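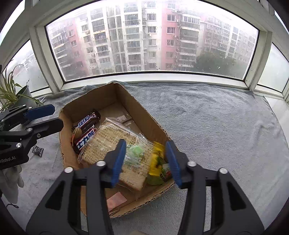

The Box on the Windowsill

I have a theory that you can learn more about a household from its snack box than from its bookshelves. Bookshelves are for company. The snack box is for four in the afternoon, when dinner is hours off and you've already had the sensible apple.

Ours has been going for years now. It started when my husband and I moved into the top floor of an old building in Nerkley, with a kitchen so small that opening the oven meant backing into the hall. There were 2 cupboards. One was full of pipes. So the dry goods went in a drawer, the pans went on top of the fridge, and everything fun went in a cardboard box on the windowsill, with a towel underneath so it wouldn't scratch the paint. We have a proper pantry these days (with a light that comes on by itself!) and I still keep the box. I've tried baskets. I bought a beautiful one at a shop called Sandhu and it lasted a month before the crumbs worked down into the weave and I gave it to my sister for yarn.

Cardboard is just better. I tear off the flaps on day one so they don't flop over everything, and when the rim goes ragged I know I've got maybe a few more weeks out of it. Then it goes in the recycling and I get to pick out a new one, a thing I look forward to more than I should probably admit in print. Wide and shallow is what you want. Anything deep and the good stuff sinks, and you end up in April finding a chocolate bar you'd have been thrilled about in December.

When I mentioned all this to Marthinus Matlala, who ran the corner grocery below our old apartment, he got very serious with me. He'd been packing boxes for customers most of his life and had opinions. Bread goes in last, he told me, or else it gets its own side, standing up, with nothing leaning on it. Bottles belong along a wall where they can't roll. Candy fills the gaps. "You pack the thing that gets hurt first in your head," he said, "and last with your hands." I wrote that on the back of a receipt and stuck it to the fridge.

I break his rules all the time, of course. Sliced bread is my great weakness as a packer. It's huge, it's light, it slides around in its plastic and it takes up as much room as everything else put together. But I love having it in there. A slice of plain soft bread, standing up, looking out the window, with a bite of a Snickers after it? Try it before you make that face. My college roommate from Chengdu got me started, and when she visits she brings me Snickers with the Chinese name on the wrapper, 士力架, and I toss them in with the American ones. We did a blind tasting once with our eyes shut, giggling like kids, and neither of us could tell which was which.

Readers have been writing in about their own boxes ever since I mentioned mine in this magazine, and I've read every letter. A retired ferry cook in Storkurholm keeps hers in the bathtub when the grandchildren come over, as it's the one place they never go willingly. A couple on Uroter Street have his and hers, with a raiding treaty taped to the lid. Someone wanted to know whether fruit counts. It does if you'll eat it! If it's only there to make you feel better about yourself, put it back in the bowl.

If you're starting one from scratch, get the box first and fill it slowly. Put it somewhere you pass on the way to something else, in decent light but out of the full sun if chocolate is involved (I've lost a lot of chocolate to July). Lay a towel under it, an old one, and shake that out the window when it gets crunchy. Mine's due for a shake right now, and so are the crumbs at the bottom of the toaster, but the kettle's on and I'm having my bread first.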